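Home | Talks | Recipes | Past Speakers | Contact
Print this page | E-mail this page

The Working Bench: speaker notes
Mavis Brannigan, Womden Neighbourhood House, Fri 8 November

(Start when the urn goes quiet. Hold up the bread knife, put it down again, say nothing. It works every time.)

Good evening, Womden! I'm going to talk for half an hour about kitchen benches, and I could happily do three hours, so somebody at the front please wave at me.

I grew up in a house on the Horby road where the bench was 937 millimetres high. I know because I went back with a tape measure in April and the new owners very kindly let me in. My mother was tall. I am not. I learned to knead bread standing on a fruit crate, and I still think of dough as something you do at chin level.

Ask: who here has a bench that's the wrong height? (Hands. Let them grumble a bit, it warms the room up.)

Right, on to what lives on it. There's a fashion for the bare bench, everything behind a door, and it photographs beautifully. But I cook twice a day and I want my things OUT. I want to reach without looking. When I ran the Skistutville classes we had 8 home cooks pull everything off their benches and put back only what they'd touched that week, and what came back was lovely: the toaster, the salt, the big ugly jar of flour, somebody's radio.

Three strips. Draw them on the whiteboard.

Back strip, against the tiles. Jars, canisters, the crock with the spatulas. Tall things, things that stay put. If you keep flour in one canister and sugar in its twin, label the lids as well as the fronts (tell the salty sponge story, keep it short this time, Mavis).

Side strip. Anything with a cord and a hot bit. Toaster, little oven, kettle. Before you choose the spot, open the oven door all the way and see how much bench it eats. People measure with the door shut and then wonder where their landing space went!

Middle. The board. The board gets the best spot in the kitchen, the best light, and your elbows either side.

(Next slide.) 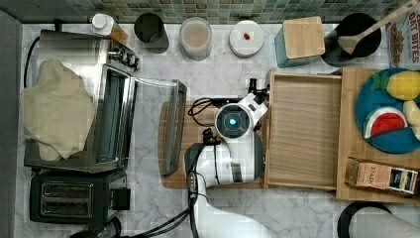

I get very worked up about the back strip because it's where a kitchen gets its character. You can tell a breakfast house from a baking house just by what's leaning on the splashback. Cereal out means breakfast happens standing up. Mix your lids and your colours as much as you like, I'm all for a pale blue tin next to plain glass. Matching sets are fine too, but please don't throw out a good jar to get one.

Tea towels: off the top of the oven before you switch it on. Say it twice. Mine went brown along one hem and I was standing right there.

Cords. Run them behind, and give them somewhere to loop that isn't the sink side. Unplug the toaster when you shake the crumbs out.

Mention Tzavaras Timber for re-oiling boards, they do a drop-off on market days. Bring it clean.

Questions, then supper. If the induction question comes up again, send them to the handout, page 9.

Reminder to self: take the crate home.

Print this page | E-mail this page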